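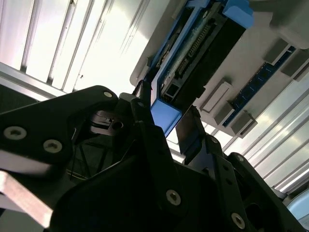
Wednesday, late

I meant to write this at lunch and then at four and then on the train, and now it is nearly eleven and I'm at the kitchen table with a bowl of cereal, so forgive the handwriting, future me. I want to get the day down while I still have it in order, because I think we have a result. A small one. I'm going to call it a result anyway and see how the word looks in the morning.

The question has been the same since January, when I wrote it on the first page of this notebook with far too many underlines. When the arm picks up a module in its blue carrier and turns it to face the board, how does it know how the thing is sitting in its fingers? It knows where the fingers are, to a hair. It does not know where the module is, because the module shifts when the fingers close on it. It tips a little, or it slides along the pad, or it settles to one side, and then all that lovely knowledge about the fingers is being used to put something down in slightly the wrong place. Connector pins are not forgiving about slightly.

The Murnell approach, the one we started from, is to look once from a fixed camera before the pickup and trust the grip after that. It's a good method and I've defended it in more than one meeting, and I used to think the trick was just to grip better. Harder pads, softer pads, slower closing, a little wiggle at the end to let things settle. I spent most of the spring on the wiggle! I was very fond of the wiggle. It made things better on good days and worse on bad ones, and I could never tell ahead of time which kind of day I was having.

So the thing we've been trying since then is to look again after the grip, from the wrist, with the small camera that sits down there and sees past the fingers to whatever they are holding. We named it Tramstead, after the bus stop outside the lab, since all the good names were taken and I was standing at the bus stop when I had to fill in the form. The idea is so plain that I was embarrassed to present it. You pick the module up, you take a view of it in the fingers, you work out its tilt from what you can see of it, and you correct the last stretch of the move by that much. Then you go in.

The trouble is the lights. I have complained about the lights on so many pages of this notebook that I could bind them separately. When the wrist turns the module up and the camera looks along the fingers, it looks straight into the ceiling panels, those long bright bands with the dark strips between, and parts of it go pure white. The bands run on a diagonal in that pose, and so does the edge of the carrier, and for weeks the software was perfectly happy to lock on to the ceiling and tell me, with great confidence, the tilt of the building. I laughed the first time. I did not laugh in the third week.

What I finally did on Monday - and I want to be fair to myself here, it took a whole weekend of not thinking about it - was stop asking the program to find an edge at all. The carrier is bright sky blue. Almost nothing near it in that view is the same blue, apart from the long board strip overhead, and I can mask that out because it doesn't move when the wrist rolls in the way the held thing does (or does not, I should say, since the held thing stays put in the view and the rest of the world swings by). So now it takes 2 views, with a small roll of the wrist between them, and keeps only what stayed still. The ceiling swings away. The strip with its gray blocks swings away. The fingers and the module stay, and the fingers are black, so what is left over in color is the carrier, with its chunky corner brackets at the two ends, and from one bracket to the other you can draw a line. And there's your tilt.

I was so pleased with this that I went and explained it to the plant in the hallway.

Then today was the test. I'd set it up last night so that I couldn't fuss with it in the morning: 4 ways of gripping the same kind of module, 3 of them bad on purpose. One straight, one tipped toward the pins, one tipped away, and one held down near the lower corner, where the fingers have so little to hold that the whole thing leans. For each of those, 5 tries with the old method and 5 with the new one, in a shuffled order that I let the computer pick so I couldn't go easy on my own idea. A try counted only if the module went in on the first push and stayed under the force limit. No second chances, no nudging, no me leaning over the table and breathing at it.

The straight grip told me nothing, as it should. Both methods got all 5. I would have been worried otherwise.

The tips were where it got interesting. With the module tipped toward the pins the old method got 2 and the new one got 5. Tipped away, the old one got 3 and the new one got 5 again, and I had to get up and walk to the window and back. I don't know why that should be so much more exciting than seeing a number on a screen, but I had been watching the arm the whole time, and there is a small turn it makes now, just before it goes in, a sort of straightening up, and every time it did that I held my breath like a parent at a school play.

The corner grip is the one I have to be honest about. The new method got 4 and the old method got none at all, which sounds grand, and I know I'm going to be tempted to lead with it. But the one it missed, it missed badly. The force went up fast and the arm stopped itself. When I went back to the stored views for that try, the tilt it had worked out was fine. I measured it by hand against the screen with a ruler (yes, a real ruler, yes, on the monitor) and it was right. So the module must have moved after the look and before the push, or else during the push. Holding it down there by the corner gives it a nice long lever to swing on. We are looking after the grip, but we're still only looking once after the grip, and then trusting it the rest of the way, and I sat there feeling that I had heard this story before.

So I have a choice to make. I can look again, later, right before contact, but by then the board is so close that the camera can't see much of the carrier past the fingers. Or I can teach it to refuse a grip like that - take the view, see that the near bracket is right down in the pads with the whole length of the carrier sticking out beyond, and just put it back and pick it up again. The second one is duller and I suspect it's the right one. It would cost time on every bad grip. The people at Galtau, who will be the ones using this if anybody does, have told me more than once that they would take slow over bent pins. I should listen to them more.

I also need to redo all of it with the other lights off. Everything today was under the full panels, and I built the method around beating them, so it may well lean on that brightness in some way I haven't noticed. The carrier could go to a dull gray-blue in a dim room and leave me with nothing to draw a line through. And I should try it on a carrier of another color, if I can find one. The Ljungberg trays in the storeroom have black ones, I think. Black carriers in black fingers! I'm almost looking forward to how badly that goes.

Small things, before I forget them. The screw near the tip of the right finger wants checking, I thought I heard a tick on the last few tries and I'd hate for the corner result to come down to that. The log is still writing the tilt with the sign flipped, which I fix in my head every time and which will bite whoever reads it next, so fix it properly. Copy the views off the arm's machine before the disk fills up again. Buy milk, as this was the last of it.

I wanted to call someone on the way home and tell them, and then couldn't think how to begin. The arm looks at what it's holding now. It took me most of a year and it fits in one line, and I was so happy on that train that I rode one stop too far and had to walk back in the rain with my notebook under my coat.

Going to bed. Lights-off runs first thing tomorrow, and the screw before that.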